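About Memport

Memport refurbishes, repairs and recycles desktop workstations for small offices, schools and design studios. The workshop is on Plornberg Road, on the ground floor, with the loading door at the rear. We handle tower and small form factor machines. Laptops, printers and monitors are accepted for recycling only.

The company was started by Comfort Boateng, who had spent nine years maintaining engineering workstations for a survey firm and bought its surplus machines when the firm replaced them. The first lot was 30 towers. Most were returned to use after cleaning, a new drive and a memory upgrade, and several of them are still under a service agreement with us.

What we work on

The bulk of our intake is business-class equipment that is four to eight years old. Machines of this type are built to be serviced. The side cover opens without special tools in most cases, drives sit in removable carriers, and replacement power supplies and fans remain available for years after a model is discontinued. Consumer desktops are accepted after inspection. All-in-one units are declined for repair.

Intake lots come from office closures, lease returns and scheduled replacements. The smallest lot we collect is five machines. Single machines can be dropped off at the counter.

How a machine is processed

Each unit receives a job number at the counter or loading door, and the number stays with the machine and with any part removed from it. The model, service tag and visible damage are recorded before the cover comes off.

Opening and cleaning. Dust is removed from vents, fans and the power supply intake with filtered compressed air. Fans are held still during cleaning. Heat sinks are taken off only if the thermal compound is to be replaced, which we do on every unit more than five years old.

Internal inspection. The technician checks the board for swollen capacitors, scorched connectors and missing standoffs. Power wiring is followed from the supply to the board and drives, and any harness resting against a fan is rerouted. Expansion cards are reseated and their retention checked. On Dell workstations we also check the blue plastic drive brackets, as the rails and tabs on these parts take the wear when drives are changed often. A bracket with a broken tab is replaced from stock.
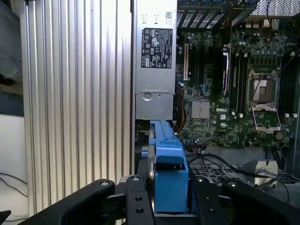 Drive handling. Every drive is removed and logged separately from its machine. Drives to be reused are overwritten in full and verified with a read pass. Drives that fail either step, and all drives from clients who request it, are physically destroyed on site. A report listing serial numbers is issued for each lot. Drives are never sold or shipped in an unprocessed state.

Power supply test. The supply is tested under load for 30 minutes, with voltages logged at the start, midpoint and end. A supply that drifts out of tolerance is replaced as a unit. We do not open or repair power supplies.

Memory and processor test. Memory is tested overnight with all modules fitted. If errors are logged, modules are tested singly, then each slot is tested with a known good module. The processor is run at full load with the cover closed, and case temperature is recorded.

Reassembly and release. Screws are replaced in kind, unused slots are covered, and the cover is closed before the final boot. The completed job sheet goes out with the machine.

The workshop

There are six benches, each with a grounded mat, a wrist strap point, a task light and an isolated test network connection. Ground points are tested monthly and the readings are kept in the bench log. Bench six is reserved for units with liquid damage and has its own extraction.

Parts are stored by manufacturer and then by function. The Aidoo shelving along the north wall holds 214 labeled bins, covering brackets, rails, fans, risers, cables and slot covers. Parts taken from scrapped machines are tested and tagged before they enter a bin. Used parts carry a yellow tag. New parts stay in supplier packaging.

Recycling

Machines that cannot be returned to service are dismantled. Steel, aluminum, circuit boards, copper wiring and plastics are separated and weighed. Boards and wiring go to Orncombe Metals, and coin cells are removed first and stored separately. In our last reporting year 87 percent of intake by weight was either returned to use or recovered as sorted material. The remainder was mainly mixed plastic and foam.

Warranty and service agreements

Refurbished workstations are sold with a 12-month warranty covering parts and labor. Repairs carry a 90-day warranty on the part fitted and the work done. Consumables, including coin cells, are excluded. The warranty is void if the power supply has been opened.

Service agreements are available for sites with ten or more machines. An agreement covers one cleaning and inspection visit per year, with a second visit for dusty locations such as wood shops and print rooms. We currently maintain agreements with schools, two architecture practices and a machine shop. The largest site has 100 workstations.

Visiting and contact

The counter is open Monday through Friday, 8:30 a.m. to 5:00 p.m. Collections and deliveries use the rear door and must be booked one working day ahead. The workshop is closed to drop-offs on Saturday, although technicians may be on site.

Bring the machine without its keyboard, mouse or monitor unless the fault involves them. Power cords are not needed. If the machine is password protected, the counter will ask whether testing may be done from our own boot drive.

The workshop closes for stock count during the last week of February. Jobs received before the closure are completed in job number order when benches reopen.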